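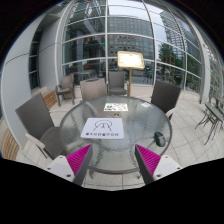 Rippled glass table with woven chairs, printed sheet and food card on top

Patio table with textured glass: which side up, and how to stop printed sheets sticking to it?

Posted by Ama Addo
February 23, 2024
Category: Furniture and fittings > Glass and metal

I look after the seating area at a small guesthouse in Hokville. We have one round table with a rippled glass top in a thin metal rim, with a metal frame and legs underneath, and a set of gray woven wicker chairs. The rippled face is currently on top. I did not assemble it and the instruction leaflet is gone.

The table carries paper most of the time. There is a sheet with our logo on it and a small card with food pictures, and both get moved whenever someone sits down. I have three problems and would like to deal with all of them before the season starts.

First, paper sticks. If the top is wiped in the morning and a sheet goes back on it too soon, the sheet takes up water from the low parts of the ripple. It dries wavy, and twice now the ink has transferred to the glass. The transferred ink came off with glass cleaner but left a dull patch that I can see at a low angle. I don't know if that patch is residue or damage.

Second, writing. Guests fill in a breakfast slip at the table and the pen goes through the paper on the ripple. I could supply clipboards but would prefer a flat surface.

Third, the glass moves. If you lean on the side nearest the wall, it clicks against the rim. It has done this since September. I can slide a piece of card between glass and rim on that side but not on the opposite side.

Can the glass be turned over so that the smooth face is up? The underside feels flat to the hand. I have not measured the thickness because the rim covers the edge. I can get a second person to help lift.

Things I have tried: glass cleaner, a microfiber cloth, dish soap and water, a vinyl placemat (it slid), and a clear self-adhesive film on one section. The film only bonded to the high points and came off in a day.

Also, if anyone knows how to clean the wicker without getting gray runoff on a light floor, I would take that too. It is a secondary issue.

2 replies, sorted by votes

Mansa Ansah
Voted most useful by the poster

I fitted and replaced table glass for 8 years, mostly outdoor sets. I'll take your points in a different order because the movement matters most.

Movement. Glass in a thin metal rim should not touch bare metal anywhere. It normally rests on a gasket or on separate pads. A click under load usually means a pad has shifted, hardened or fallen out. The fact that card fits on one side only tells you the glass has drifted toward the other side. Stop people leaning on it until this is fixed. If it is tempered, an edge knock against metal is the most likely way to break it, and it can go some time after the knock.

Check whether it is tempered. Look for a small etched or printed mark near the edge, usually readable from below with a flashlight. Part of it may be hidden by the rim. If you find no mark, treat the glass as ordinary annealed glass and do not let anyone put weight on it.

To reseat it:

Clear the table and move the chairs well back. You need room to walk around it.

Put on gloves with a rubber palm. Lay a folded blanket on the floor where the glass will go, then a second one against the wall if you are going to stand it up.

Look under the rim for clips or screws before lifting. Some tops are only resting in place. Others have retaining tabs that must be turned first.

With one person on each side, push up from below until there is enough edge to hold. Lift straight. Do not lever it with a screwdriver.

Never rest a round pane directly on a hard floor. All the load lands on one point of the edge.

Clean the channel with a stiff dry brush, then a damp cloth. Grit in there is a common cause of chipping.

Replace the pads. Clear self-adhesive bumpers will do if the original gasket is missing. Use 6, evenly spaced, and make sure they are all the same thickness. If the gasket is a continuous strip, replace the strip and put the joint where it is easy to inspect.

Lower the glass, center it by eye, and then check the gap all the way around with your piece of card.

While it is out, run a gloved finger around the edge. Any chip you can feel is a reason to replace the pane.

Turning it over. In most cases yes. Patterned glass is rolled with the texture on one face and is usually nearly flat on the other. Manufacturers vary in which side they put up. Check two things. The first is whether the edge is beveled or shaped on one side only, because then it will only seat correctly one way. The second is whether there is any paint, coating or bonded hardware on the underside. If neither applies, it can go smooth side up.

The drawback is cleaning. With the texture underneath, dust and spider web collect in the ripple and you have to reach under the frame to get at it. You will do it less often than the top, but it takes longer. The flat side also shows fingerprints and rings more clearly than the rippled side does. I would still turn yours over, given that people write on it.

Paper. Smooth glass does not fully solve this. A wet sheet on flat glass will stick harder than on ripple, as the contact area is larger. Either dry the surface properly or get the paper off it. A small acrylic stand holds a menu card upright and touches the glass only at its base. For the logo sheet, laminate it, or put it in a rigid sleeve. If you laminate, leave a sealed margin of 4 mm around the paper and do not trim into it.

The dull patch. Probably residue, with ink binder or cleaner left in the texture. Wash with warm water and a drop of dish soap, using a soft nylon brush in small circles. Rinse twice and dry with a clean towel. If it is still there, use white vinegar diluted with the same amount of water, leave it a few minutes, and rinse. Keep the vinegar off the metal rim. If the patch is unchanged after that, it may be surface etching, and I would leave it alone. Do not use abrasive powder.

I can't help with the wicker.

Amoah

Had the same sort of table, a Molton I think, bought used. Ours was rippled side up as well. Flipped it, no issues. Use a squeegee on the flat side, it's faster than a cloth.

For writing just put a board down. We used an offcut with felt on the bottom.

Wicker: find out if it is plastic or natural before you wet it. Ours was plastic so I took the chairs outside and used a hose and a brush with a bit of soap. Do it on grass or gravel and the runoff doesn't matter. Stand them upside down to drain because water stays in the seat weave. If they're natural, vacuum with the brush head and a barely damp cloth, no hose.

If some of the chairs have light armrests check whether those are a separate material before scrubbing. Mine had a finish on the arms that went patchy with soap.

Comments on this reply

Ama Addo: Thank you both. The weave is plastic, I found a broken strand under one seat and the color goes all the way through. Will wash them on the gravel. How long did yours take to drain?

Amoah: Overnight. Longer if it's humid. Tip them the other way once.

Mansa Ansah: One addition on the squeegee. Check the rubber for grit each time. On a tabletop it picks up sand from the rim and drags it across the glass.

Comments on the first reply

Ama Addo: We lifted it this morning. No clips, it was only resting in place. The gasket was separate pads and three were missing on the wall side. There is a tempered mark, partly under the rim. No chips that I could feel. The edge is the same on both faces, so the smooth side is now up. The channel was full of grit.

Ama Addo: I bought a pack of Briltix bumpers, 156 in the pack, which was the smallest quantity the hardware store had. They are slightly thicker than the old pads. I removed all the old ones so the heights match. The glass now stands a little above the rim. Is that acceptable?

Mansa Ansah: How far above?

Ama Addo: Less than the thickness of a coin. It does not rock, and it no longer clicks when I press on the wall side.

Mansa Ansah: That should be fine as long as the rim still holds it in sideways. Push it from each side with a flat hand. If it can't climb over the rim, leave it. Check it again in a few weeks, as new bumpers compress slightly and not always evenly.

Ama Addo: It stays in. The soap and brush removed most of the dull patch. What is left is now on the underside and I can only see it from the floor - I will try the vinegar when the glass is next out. Acrylic stand ordered for the food card. For the logo sheet I am going with a rigid sleeve, since the text along the bottom changes and I don't want to laminate it every time.

Mansa Ansah: Get a sleeve that opens on the short side. The long-side ones let water in when the table is wiped.

Status: solved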